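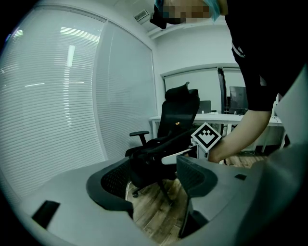
Kindesetti Reading Partnership
Second Progress Report to the Tamihana Fund
Reporting period: January to June

1. Overview

The Kindesetti Reading Partnership places trained adult readers in elementary schools in the Wurnau district, where they work one on one with children in second and third grade. The Tamihana Fund supports the program under a two-year grant. The present report covers the third half-year of that grant and follows the format agreed with the Fund's program officer, Martti Keskinen.

During the period, 361 children were enrolled and received 2,642 individual reading sessions. Eight schools took part, one more than in the previous period. The new school, Wurnau East, joined in February after its principal asked for a place in the program. A ninth school has expressed interest but has no suitable space for sessions during the school day.

2. Sessions and attendance

Each session lasts 25 minutes. The child chooses a book, reads aloud for part of the time, and is read to for the rest. Readers keep a short written record of the title, the pages covered and any words the child found difficult. Classroom teachers receive a copy every two weeks.

Attendance was steady from January through April and fell in May, when four schools moved their testing schedules without notice to the program. Sessions lost in that month were only partly made up. We have asked all participating schools to share their testing dates before the fall term begins, and six have agreed to do so in writing.

3. Books and materials

The grant agreement set a target of 1,000 new books over two years. By the end of June, 700 had been bought, cataloged and placed in schools. The remaining purchases were held back on purpose. Teachers told us in the spring that the supply of longer chapter books was adequate and that the greater need was for short nonfiction, particularly on animals, weather and building. Titles in those subjects are now being selected with the district librarian and will be ordered in August.

Loss and damage were low. Books returned with torn pages are repaired at the district library at no charge to the grant.

4. Staffing and training

Trudy Tipoki continued as program coordinator. A part-time scheduling assistant was hired in March, two months later than planned – the first round of applications did not produce a suitable candidate. The salary savings are shown in the financial statement under personnel.

All new readers completed background checks and a six-hour training course before meeting any child. The course was revised this year to include a section on working with children who speak another language at home. Returning readers were offered the new section as an evening class, and most attended.

5. Record keeping

Session records were moved from paper to the Clinaseo system in April. The change took longer than expected. Records from January and February had to be entered twice after the first transfer left out the school codes. The figures in this report were checked against the paper originals, which will be kept until the final audit.

6. Finances

Spending for the period was under budget in two lines, personnel and books, for the reasons given above. Travel was slightly over budget, owing to the distance to Wurnau East. We request the Fund's approval to move part of the personnel savings to travel for the remainder of the grant. No other changes are requested.

7. Plans for the next period

Sessions will resume in the third week of the school year. The final book order will be delivered to schools by October. Parent evenings, which were held at two schools this spring, will be extended to five – dates are being arranged with the principals now. The year-end reading assessment results, which the district had not released when this report was prepared, will be sent to Mr. Keskinen as a separate attachment.

Submitted by Trudy Tipoki, Program Coordinator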